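Unit 6: Emergency shelter after a fire in temporary housing
Handout for session 2

Tutor: Raquel Tavares
Reading to be done before the session: course reader, chapters 4 and 5

Purpose of the session

Last time we looked at how temporary sites are chosen and who pays for them. In this session we follow one site through the first days after a fire. The case is the Orkescombe reception site, where 43 shelters burned on a night in June. The site housed families waiting for a decision on their asylum claims, together with a smaller group of single men who had been moved there from a hostel.

Background to the case

Orkescombe opened as a winter site and was meant to close in spring. It stayed open because no other place had been agreed. The shelters were timber cabins on a former lorry park, set in rows. The spacing in the original plan was wider than the spacing on the ground, as extra cabins were added between the rows when numbers rose. Residents cooked indoors in bad weather, although there was a shared kitchen by the gate.

The fire began after 10 pm. It moved along the two rows nearest the road. Almost all of the residents in those rows left without papers, medicines or spare clothing. The kitchen and the washing block were not damaged, but the power to the whole site was cut and the remaining cabins could not be heated.

The first night

Residents were taken to a sports hall run by the district. The hall had been named in the emergency plan, so the keys and the contact numbers were known. The plan did not say how families would be kept together or who would interpret. Lai-ching Kong, the duty officer, wrote the arrivals list by hand and used older children as interpreters for the first three hours. Read her account in the reader and note what she says about the list. Names were spelled in more than one way, and two brothers were recorded as missing until the morning when they were already in the hall.

Terms to know

Reception centre: a building used for people who have just been moved from danger. It gives warmth, food and information for hours or a few days.

Transitional shelter: housing meant to last weeks or months while a longer arrangement is made.

Registration: the record of who is present, where they slept before, and what they need. It is separate from any immigration record and should be kept separate.

Dispersal: moving people to several places at once. It frees space quickly but can break contact with schools, doctors and legal advisers.

Who was responsible

The district owned the land. The site was run under contract by Domer, which employed the gate staff and the night wardens. Repairs were passed to a second contractor, Rostami. After the fire each side had part of the record: Domer held the residents' list, Rostami held the inspection sheets, and the district held the plan of the site. Ngan-ling Tu's paper compares the three sets of records. She finds that the added cabins appear in the residents' list but are missing from the plan the fire crews were given.

Keep this in mind when you read the contract extract. Clause 2 deals with inspection and clause 3 with changes to the layout. Neither says who must tell the fire service when the layout changes.

Points for discussion

1. Should the residents of the undamaged cabins have been moved on the first night? Give the case on both sides.

2. Ya-wen Wan argues that dispersal should never begin before registration is complete. Is this workable in a hall with no heating after midnight?

3. What should be handed to a person who has lost their papers, and who should sign it?

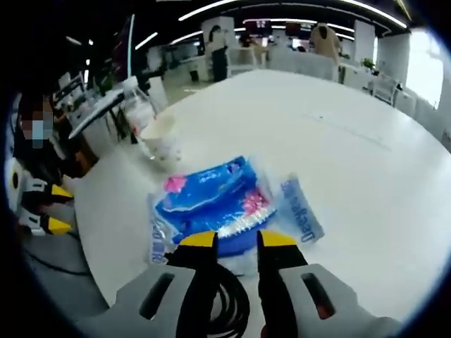 Written work

Write a short note to the district setting out what should change in its emergency plan. Use the Orkescombe records and at least one source from the reading list. Address the note to a named post and leave out general history of the site. Marks are given for clear recommendations and for correct use of the terms above.

Hand in the note at the start of session 3. Questions about the records should go to Ya-wen Lai in the department office.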